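notes to self on gripper hygiene (and kitchens in general)

Posted in: work stuff, rules I keep breaking

Quick one, it's late and I have a bus. August has been all kitchens. Been meaning to write down the rules we ended up with for the hand-held gripper sessions because three different people asked me and I gave three different answers. Bad. So, one answer, below, until I change my mind.

Background for anyone new: I do the home sessions for the Oda project in Filtalville. Go to somebody's kitchen, do ordinary chores with a gripper in each hand, upload, go home. The old guide was 9 pages and said almost nothing about real kitchens. Lots about file naming. Very thorough on file naming.

What we do now:

Ask before you touch. Every kitchen, every time, even if you were there last week. Walk round with the owner and get a yes or no on each shelf and cupboard. No means no session on that cupboard, don't argue.

Stove off, and check it by hand. Not by looking. Knobs first, then palm over the burners. If anyone's cooking we wait. I have waited 40 minutes for soup. It was fine.

Phones. Yours and theirs. Face down or out of the room, screens are the number one thing that gets a clip thrown out. A message pops up, there's somebody's name, clip gone. Face down is the minimum, out of the room is better and I'm as lazy about it as anyone.

Pads. Wipe between homes, change when the mesh goes shiny. Fingers that have been on a greasy pan do not go on a plate afterwards. Seperate pads for that if you have them. Wipe down at the end too, and let them air before they go back in the bag, mine smelled of onion for a week.

Don't tidy. This one gets the most complaints. New people want to clear the counter first and make it nice. Leave it. If the owner keeps bags of stuff on hooks over the worktop then the bags stay on the hooks. Move only what could fall or break, and put it back where it was. The Pletix checklist (the one we borrowed half of this from) says to clear everything within reach and I think that's plain wrong for homes. OK for a bench.

Cloths. Tablecloth on a counter means slow down. It slides, it bunches up under the finger, and everything standing on it comes along for the ride. Approach from above, never drag. If a plate won't lift clean on the second go, stop and use your hands.

Breakables limit. We had none, now we do. Bowls and plates one at a time, no stacks. I'd like a weight limit as well but can't get anyone to agree on a number.
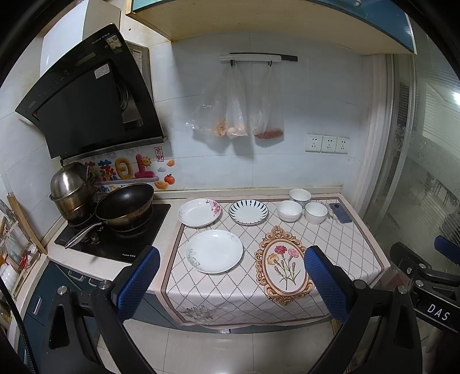 Plates and bowls on the flowery cloth. Phone face down, at least.

Small corner like that is where the rules really matter. Two grippers, not much counter, hood right above. You get elbows in things. My own rule, not in the guide: if I can't put both hands down flat somewhere without touching crockery, I do it one-handed. Slower, but nothing broken so far this month, touch wood.

Logging. Write down what you touched and anything odd, same day, before dinner. We're at 428 clips for the town now and about 100 have no notes at all, some of those are mine. Sorry. The Drusurik form is ugly but it takes two minutes and it works on a phone (your phone, afterwards, see above).

Still undecided: gloves or no gloves, what to do about pets, and wheter owners should get to watch their clips before upload. I say yes to the last one. Others say it'll slow everything down. It will. Still yes.

Ok bus. Comments are open, tell me what I forgot.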